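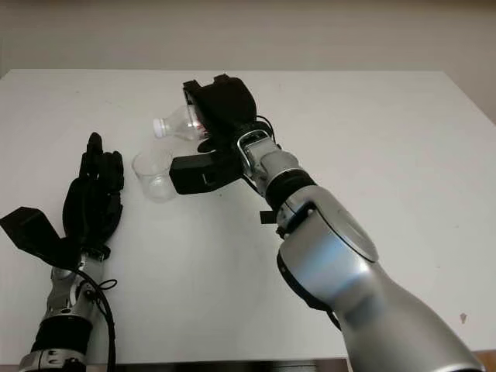
Several of our regulars say they first rang us to ask whether somebody would come and pour the drinks, and only later found out that we also bring the tables, the cups and the water. Kartha put it more bluntly in a note to the office: "I thought you were a catering firm. You should say on the website what you do." We have rewritten this page with that in mind.

About Tandirgate

Tandirgate supplies cold drinks and table service for meetings, open days, sports days and school fairs. We don't cook and we don't serve alcohol. We bring bottled water, squash and juice, clear plastic cups, white-topped tables and the people to stand behind them.

We started in June, nine years ago, with 2 tables and a van, serving water at a fun run. The Cindard depot came later and is where everything is now stored, washed down and loaded.

What we bring

A standard booking covers 60 guests. It includes tables, cups, drinks, a bin for cups and a bin for bottles. Larger bookings go up to 400 guests and need a second van, so please give us a fortnight's notice.

Tables go up 30 minutes before your start time. We need level ground and a tap within reach if you want squash made up on site. Gravel is fine, wet grass less so.

How we serve

Drinks are poured at the table, from the bottle, into a fresh cup. We don't pour trays in advance. It is slower at the start of a break, and some customers have asked us to change it, but cups left standing outdoors collect flies and get knocked over. For a long queue we open another table.

We fill to a finger below the rim. Children's cups are filled halfway and they can come back for more.

Afterwards

We clear our own tables and take the empties away with us. Unopened bottles are left with you if you have paid for them, or credited if you would prefer that. Tables are wiped on site and washed again at the depot.

Bookings are taken by phone or through the form on the contact page. Deposits are returned in full if you cancel a week or more ahead.

Last updated: 11/07/2026

Contact | © Tandirgate | Back to top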